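3.2 Comfort of seating in the waiting areas

Patients at the Brutton and Stenden clinics were asked to rate their chairs after a wait of at least 36 minutes. Of those approached, 82 agreed to take part and two later withdrew. Ratings were given on a five-point scale, once for the seat and once for the back, and people could add remarks in their own words.

Scores for the seat differed little between the two sites. Scores for the back were lower at Stenden, where the chairs have a hard upright back and no padding. Older patients marked this down most. Several wrote that they had folded a coat behind them, a habit Okeke also noted in his earlier study of railway waiting rooms.

Loose cushions were then offered at Stenden during September. Most patients took one when it was within reach of the chair, and few crossed the room to fetch one.

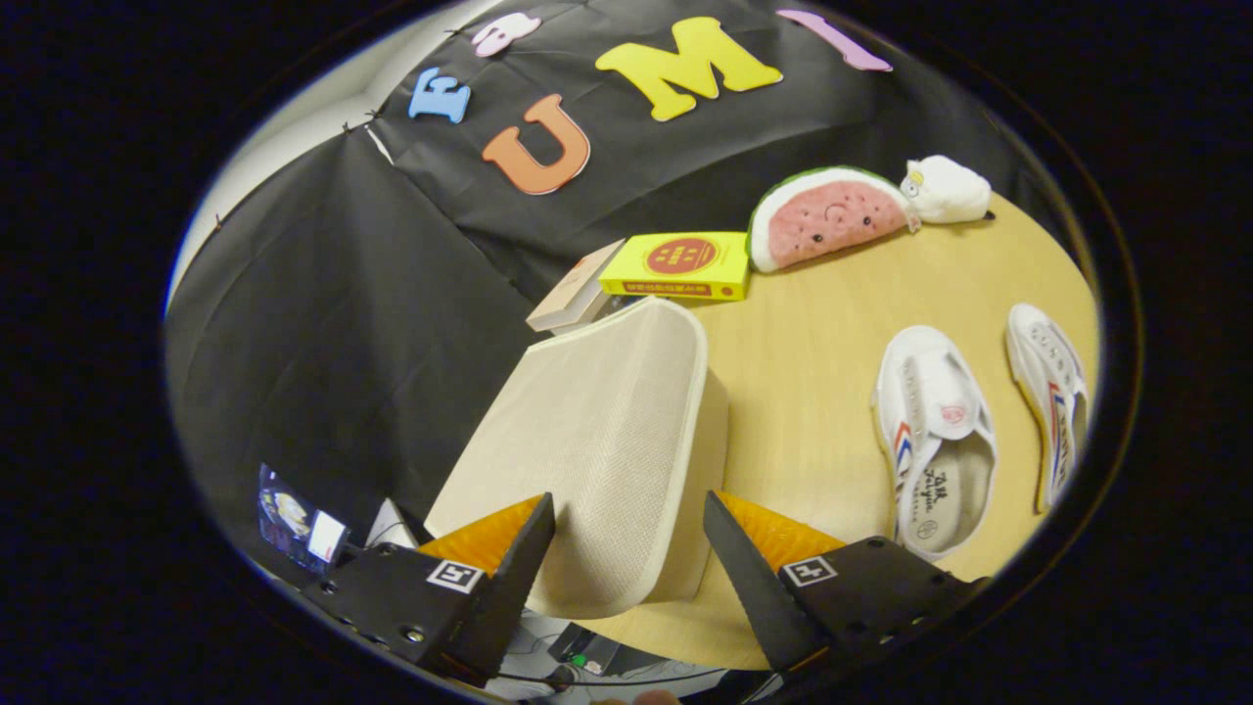

Figure 4. Cushion with a mesh fabric cover and piped edge.

Cleaning staff raised a separate concern. Covers had to be changed daily, and the spare set did not always come back from the laundry in time. We return to the cost of this in Section 5.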